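Ma pelouse, cette ingrate : deux ans pour apprendre à la laisser tranquille

Quand nous avons acheté la maison de Husau, l'agent immobilier a passé plus de temps à me vanter le gazon que la toiture. Il aurait dû faire l'inverse (la toiture, on en reparlera un autre jour, quand je serai calmée). Moi, j'arrivais d'un appartement au quatrième étage, avec un balcon où deux pots de menthe se disputaient le soleil. Alors un jardin, pensez donc ! Je me voyais déjà pieds nus dans l'herbe, un café à la main, à sept heures du matin.

Le premier été, j'ai tondu comme on passe l'aspirateur, toutes les semaines, au plus court, pour que ça fasse propre. En juillet j'avais un paillasson. Jaune, rêche, avec des plaques de terre dure comme du carrelage. J'ai arrosé, bien sûr, tous les soirs, jusqu'à la facture d'eau : 95 euros de plus que celle du trimestre d'avant. Mon mari l'a aimantée sur le frigo, sans commentaire. Elle y est encore.

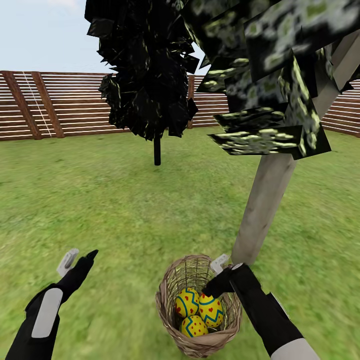 C'est à la jardinerie Prenard que j'ai reçu ma première vraie leçon. J'étais venue acheter un engrais, le plus fort, celui avec le sac orange. Le vendeur m'a demandé à quelle hauteur je coupais. À quelle hauteur ? Je n'en avais aucune idée, je réglais la tondeuse sur le cran du bas et voilà. Il a fait une petite grimace de dentiste et m'a renvoyée chez moi sans engrais, avec un conseil : remonter la lame, laisser les brins s'étirer, et attendre. L'herbe haute fait de l'ombre à ses propres racines, le sol sèche moins vite. Je suis repartie vexée, je l'avoue, mais j'ai remonté la lame.

Et puis j'ai lu. Beaucoup trop, sans doute. J'ai découvert que le trèfle, que j'arrachais à genoux avec une fourchette de cuisine, nourrit la terre en azote et reste vert quand tout le reste grille. J'en ai donc racheté (oui, racheté !) un sachet de 30 grammes, que j'ai semé exactement là où je l'avais arraché. Les voisins ont eu la délicatesse de ne rien dire. J'ai aussi appris qu'une pelouse, ça se piétine avec modération, que la mousse n'est pas une maladie, et que les pissenlits régalent les abeilles à un moment où elles n'ont pas grand-chose à se mettre sous la trompe.

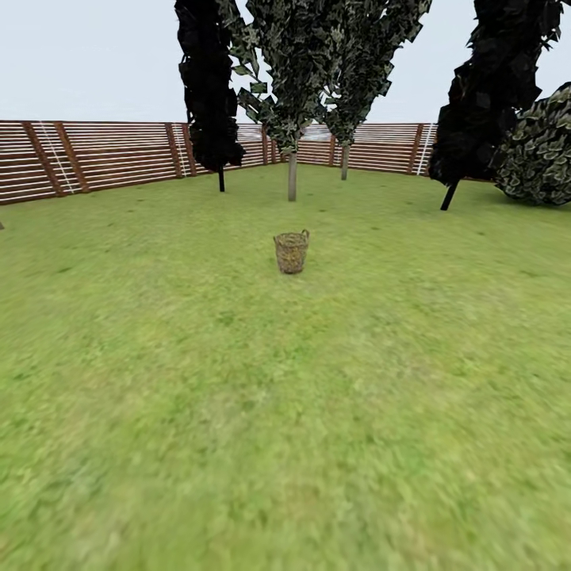 Une pelouse close d'une palissade en bois, avec un panier en osier.

Le plus dur, ce n'est pas le travail, c'est le regard des autres. Dans notre rue, un gazon ras vaut certificat de bonne moralité. Quand j'ai laissé monter le fond du jardin jusqu'en juin, on m'a proposé trois fois de me prêter une tondeuse, très gentiment, en supposant la mienne en panne. J'ai fini par tondre un chemin au milieu des hautes herbes, une idée piquée au parc Gaillard, et tout a changé. Avec un chemin, c'est un choix. Sans chemin, c'est de la négligence. Allez comprendre ! Depuis, on me demande même des conseils par-dessus la clôture, à moi qui confondais ray-grass et chiendent.

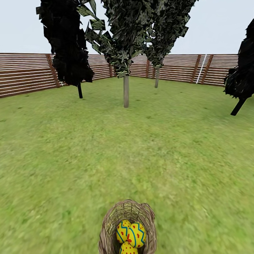

Au printemps, maintenant, je retarde la première coupe autant que je peux. Il y a les pâquerettes, les violettes près du mur, et la tribu des neveux et nièces qui débarque à Pâques en réclamant une chasse aux œufs digne de ce nom. Or sur un gazon ras, un œuf jaune se repère depuis la terrasse, et la partie est pliée avant que les adultes aient servi le café. Il suffit de voir comme ces trois-là, bien jaunes dans leur panier, tranchent sur l'herbe. Dans les touffes hautes, au moins, il faut chercher, se pencher, revenir sur ses pas. L'an dernier, on a retrouvé un œuf en chocolat en août. Enfin, ce qu'il en restait.

J'ai quand même craqué une fois. En janvier, au fond du canapé, j'ai commandé un scarificateur Trovura à 64 euros, persuadée que j'allais tout régler en un après-midi. Il a tourné une heure, il a arraché la mousse, la moitié du trèfle et un bout de tuyau d'arrosage, puis je l'ai rangé derrière les vélos. Si quelqu'un le veut, il est comme neuf.

Pour le café pieds nus, j'ai revu mes horaires : à sept heures, l'herbe est trempée et les limaces sont encore de sortie. J'y vais plutôt vers dix heures, avec des sandales.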